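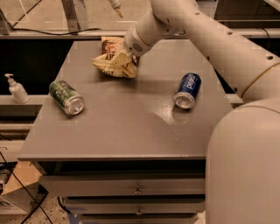 Grasp scoring on soft packaging is still the part of the planner Tanveer Cheema trusts least. In his reply to last month's item he asked why Brernetti keeps one cost function for bags and cans when the two fail in such different ways. A can rolls if the fingers close off axis. A bag changes shape as soon as it is touched, and the pose estimate goes stale with it.

The short answer is that the split is coming. The current branch tags each segmented object as rigid or deformable before any grasp is sampled. Rigid objects get a fitted cylinder or box and up to 800 candidates. Deformable ones skip the fit, and candidates are drawn from the depth ridges instead — 410 at most, so the planner stays inside its cycle budget.

Amna Qureshi has also moved the collision check ahead of scoring. Cans lying on their sides used to lose most of their candidates to the tabletop after the expensive step had already run. The check now uses the padded gripper mesh, and the padding is a config value. 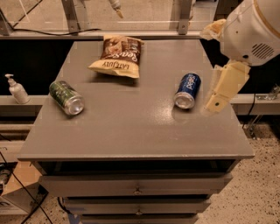
Chip bag and two cans on the cabinet top, gripper near the Pepsi can.

Still open: specular highlights on metal can ends leave holes in the depth map, and the hole filler can merge an end with the table plane. Logs that show this should go to Amna before the Wednesday merge, with the segmentation mask attached.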